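Notebook, textile bench, Drembridge
January 2021 (Monday)

Rub fastness and pilling, printed cotton bedding, continued from previous page.

Conditioning cabinet was at setpoint when I came in, so the Oltholm pieces got their full weekend. Cut them before lunch. Template for the small circles is worn on one side and leaves a whisker of uncut yarn; trimmed by hand. Need a new blade before the next lot.

Dry rub first, warp direction, then weft. Staining on the dry cloths is slight, grade 4 on both. Wet rub is worse, as expected for a pigment print with this little binder. The pink goes first. Green holds better, and the unprinted ground gives nothing at all, which at least rules out loose finish as the source of the stain. Have not graded the wet set yet. They need to dry flat and the light booth was in use by the Weerakoon job until late.

Print paste sheet from the mill gives the cure time but no temperature. Without it I can't tell whether the binder is undercured or the wrong binder. Morag Baird has asked them twice. In the meantime I cut a spare strip and gave it an extra pass in the small oven, to be rubbed alongside the others tomorrow. If it comes up better, suspect cure.

Pilling: started the first pair on the abrasion machine. Stopped at 500 rubs to look. Surface fuzz only, no pills. Restarted and ran to 2000. Fuzz has begun to gather along the edges of the printed areas, where the stiff film meets bare cloth. Bare ground is smooth. The film itself is dulled but not cracked. Second pair still to do.

Printed fabric and white cloth:
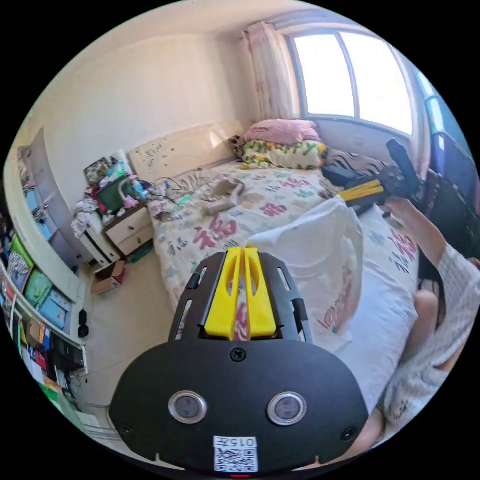
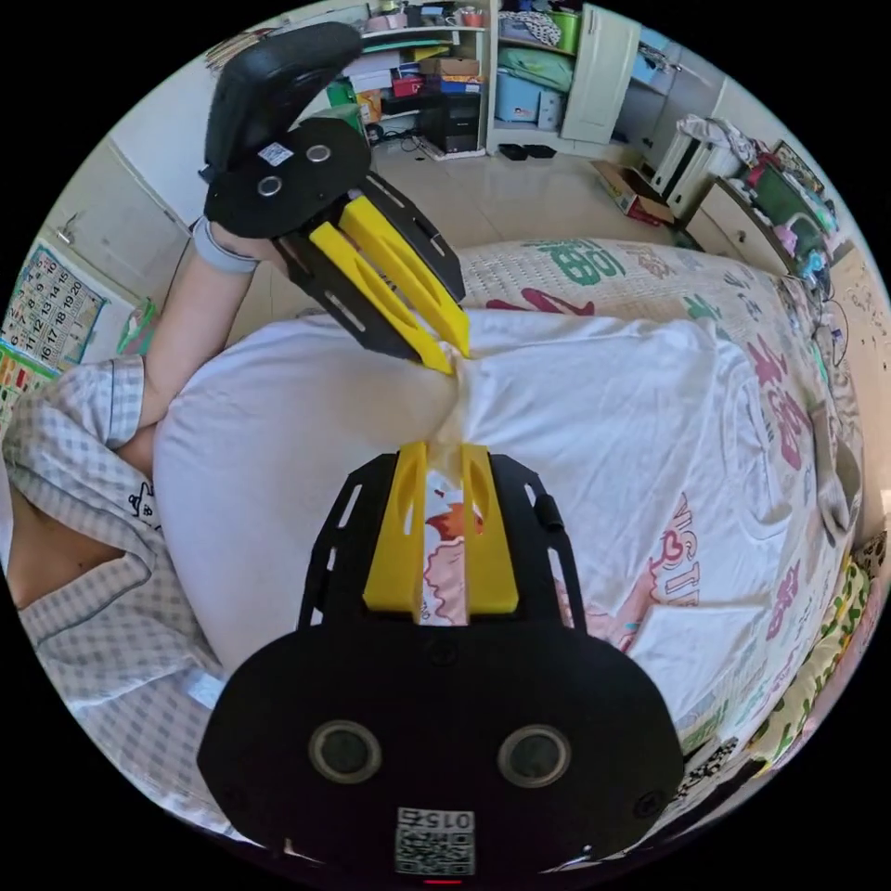

Shrinkage panels next. Marked out with the fine pen, since the wide one bled on the Brerness lot and the distances were hard to read. Washed with the usual ballast, 30 minutes, line dried indoors. Measured damp by mistake on the first panel; crossed out below and remeasured once dry. Weft is fine. Warp is over the limit on one panel and under on the other two. Could be tension at the stenter, could be my marks. Will repeat on fresh cloth before it goes in any report.

Hand after washing: softer, film less boardy than as received. Slight loss of depth in the pink, compared by eye against the retained piece. Not a grade.

To do
- grade wet rub cloths when booth is free
- rub the extra-cure strip, wet only
- second pilling pair, same stops
- repeat warp shrinkage, three new panels
- chase cure temperature (M.B.)
- order cutter blade, check template edge
- retained pieces go in the lower drawer until the Oltholm job closes in April

Water softener was regenerating when I left. Check hardness before the first wash.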